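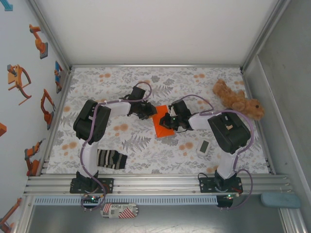 Newsletter > Software > Control and Planning

Guron's new planner: read the small print

Guron says version 4 of its two-arm motion planner cuts planning time by up to 80 percent. The figure has been repeated in a lot of inboxes since July, and we would like to know what it was measured against. The release notes compare the new planner with the old one running on default settings, and few people who use it for real work leave it on those.

Latrice Mahmoud, who maintains the planning stack at Varnside, ran her own test. She set up 100 pick requests on a shared tabletop, with both arms allowed into the middle zone. Most plans did come back faster. But 19 of the requests ended with one arm parked and waiting for the other, which the planner logs as a success.

"It found a path, so it counts it," she says. "The path was to do nothing until the other arm left."

Her other complaint is about perception. The collision model treats soft items as rigid boxes, so a sock or a plush toy takes up far more room than it should, and the arms swing wide around it. Guron says a fix is planned. It said the same thing about the last version.

The logging tools are better, and the replay viewer is worth having on its own. If you already run the older planner with tuned settings, we would hold off on upgrading until somebody publishes numbers for full tasks, start to finish. Varnside plans to rerun its test after the next patch.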